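Comebacks: notes for the Nernport boxing club evening
Slot is after the raffle, so keep it moving. Water on the left. Do not do the Tindall accent.

Open with Graham Haslam's first retirement. He announced it in the ring at Nernport with the microphone in one hand and an ice pack in the other. Very moving. His mother cried. He was back in the gym by May, "just to stay loose." Pause here for anybody who has ever stayed loose.

Then the second retirement, which had a cake. Mention that I ate some of the cake and consider it a binding contract.

Main point, say it slowly: a fighter deciding whether to come back is usually asking three people. His trainer, his accountant and the guy who just beat him. Only the last one gives a straight answer.

Vusumuzi Nkuna story. Quit at 24 wins and 5 losses, opened a tire shop in Clinport, was happy. Then Bradley Nuttall won a belt on television, and Vusumuzi had once dropped Bradley with a left hook in sparring. He closed the shop early that day. Everyone in this room knows somebody who closed the shop early.

His comeback fight went the distance. He lost on the cards and says he'd do it again, and his wife says he wouldn't. Leave room for the laugh, then move on whether it comes or not.

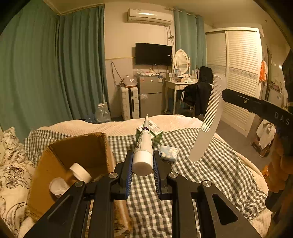
Question I always get: how long should a fighter wait before coming back after a knockout?
Longer than he wants to, and the doctor gets to pick the date. The promoter doesn't, even when the promoter is paying for lunch.

Slow down for the Chelsea Cheetham part, it's the serious bit. She came back at 178 pounds after two years out and did it right. Scans first, then light rounds, then a six-round fight against a live opponent in a small hall with bad parking. No title talk. Stuart Staniforth trained her and turned down two bigger offers on her behalf, one of them before telling her. They're speaking again now.

Compare with the Dranus card, where the main event was two men who had both retired on that same stage. I'm told it sold well. I was there and stayed awake for most of it.

If time is short, skip Dranus and go straight to Graham.

Graham is in the audience tonight. Ask him to stand. Ask him if he's retired. Whatever he says, write it down and get him to sign it. Then hand over to Stuart for the junior awards.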